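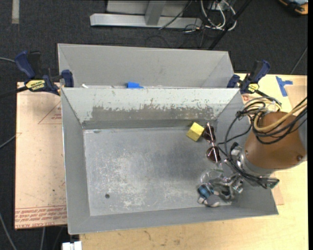
Fig. 6.1 Mixed small items in a sheet-metal bin with sloping walls; a second bin stands behind.

6 Bins, Trays and Loose Storage

6.1 Scope

Chapter 5 dealt with goods stored in fixed positions. This chapter deals with goods stored loose, where an item has no assigned place within its container and may lie at any angle. The bin in Fig. 6.1 holds a yellow block, a pair of sunglasses and a clear plastic item, among other things. The items share no common shape, and all lie on the right side of the floor.

6.2 Terms

Rim: the upper edge of the wall.
Floor: the flat surface at the base of the walls.
Wall angle: the angle between the wall and the vertical.
Spread: the share of the floor area covered by items.

6.3 Sloping walls

A sloping wall returns items to the floor and leaves the mouth of the bin wider than its base. The cost is floor area. For a square bin with a mouth 500 mm across, a depth of 200 mm and a wall angle of 20 degrees, the floor measures 354 mm across, or half the area of the mouth. Iturra and MacBrayne treat the choice of angle in full; their method is set out in Section 6.5.

6.4 Surface wear

Coated metal wears where it is rubbed or struck. In Fig. 6.1 the light coating on the rear wall has flaked in a ragged band along its lower part, and the floor carries whitish scratches. Wear should be recorded by position (wall, joint or floor) before its extent is measured. The record sheet used in the Gallardo trials is given in Table 6.2 and is needed for Exercise 6.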